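The Case for Keeping Fewer Things on the Top Shelf

Open shelving is usually specified by load and by footprint. Stadell sells its units that way, and so does Ponce: so many pounds per tier, so many inches of wall. Both figures are easy to measure and neither says much about whether the unit will be pleasant to use a year later. My argument is that the figure worth attending to is spacing, meaning the clear distance between one item and the next on the tier that gets reached into most.

I have kept a stockroom for 12 years, first at Girkeck and now at Flomuvon, and the failures follow one pattern. A tier is laid out with reasonable gaps. Items arrive, the gaps are treated as spare capacity, and by June the row is solid. From then on, taking one item means shifting two. The items go back slightly rotated, the row drifts toward one end, and the label on the edge of the shelf stops matching what stands above it.

The standard remedy is bins. Bins work for fasteners and small hardware. They work badly for anything long, rounded or open at the top, which nests poorly and tends to be stacked on its side. For such shapes I prefer a bare surface, a single row and a gap wide enough for a hand. On a 38-inch tier I allow 3 inches between items and accept the lower count. Colleagues object that this wastes space. It does, in the sense that an aisle wastes space.
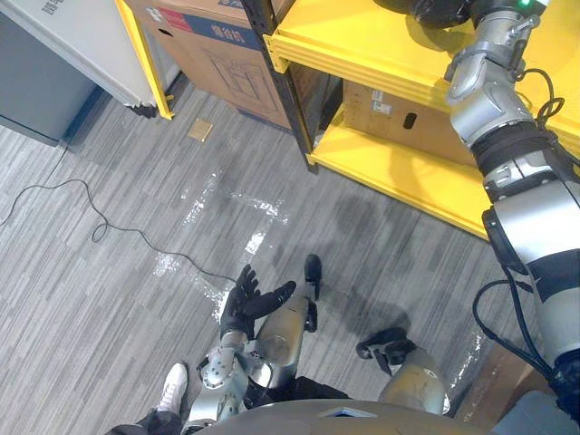
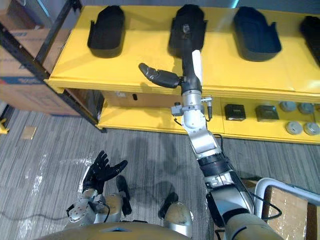

Tier assignment matters as much as spacing. The top of a low unit should carry whatever is handled singly and often, and the tier below should carry whatever is compact enough to be found from above. The yellow shelf in the second picture follows the rule closely: four black shoe-shaped trays stand evenly spaced along the upper surface, while the square boxes, the gray discs and a cardboard box are kept underneath. I would question only the cardboard box, which sits behind the lower tier. Anything stored at the back and under an overhang becomes long-term storage whatever the intention was, and should be labeled accordingly or moved.

A bright finish also helps. Dark items on a dark shelf are slow to find and slower to put back straight. Against yellow, an uneven gap shows up at once – as do smudges, so the surface needs a wipe more often than a gray one would.

Manufacturers could print spacing marks along the front edge of each tier at very little cost. Until they do, a strip of masking tape and a pencil will serve. I put down 40 marks on our longest run, and the row has stayed where it was laid out.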